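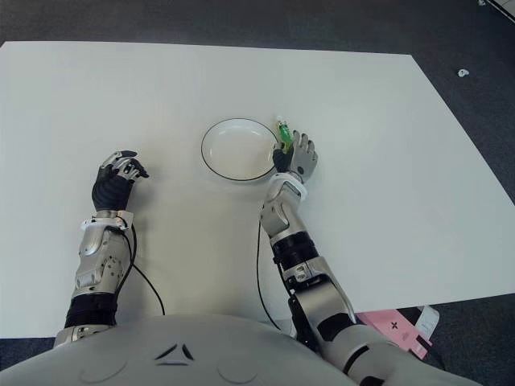 Humanoid robot with two articulated hands during a plate and small-object trial.

The Darnmont gripper comparison is a set of bench trials in which different robot hands and grippers are given the same household pick-and-place tasks. It was set up in February by Chin-lung Chiang at the Flundton workshop. Results were first posted on June 12, 2025.

Two kinds of end effector are compared. The first is a hand with separate jointed fingers, fitted to both arms of a humanoid. The second is a gripper with soft ribbed fingers, which bend around an object when they close. Both are run from the same controller, named Tamura. 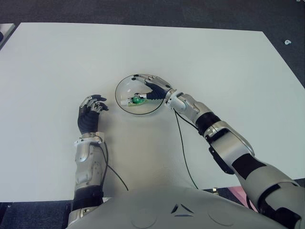 Each end effector is given 40 attempts per object, with a time limit of 11 seconds for the grasp. A grasp counts if the object is lifted clear and held until the operator ends the attempt. Objects dropped on the way to a dish are logged separately from objects that were never picked up. The full log covers 363 attempts, of which 300 were kept. The others were thrown out over controller faults or wrong starting positions.

Small rigid items are placed in or beside a shallow dish, so that the fingers have to work close to a rim. Wrappers and pouches make up the second group. They fold under pressure and give the fingers no fixed edge, and a wrist camera is used to record the point of contact at close range. The head camera gives the wider view, but the hand often blocks it in the last part of the reach. 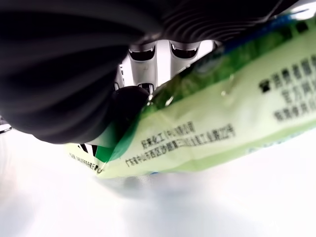

Rania Belkadi has objected to the scoring, writing that a pouch held by one crease should not get the same mark as a pouch held across its width. She asked for a second score based on how far the package slips after the lift. Chiang agreed to log slip in later runs but left the earlier scores as they were.

A related set of trials, Urnano, uses the same objects with a different arm.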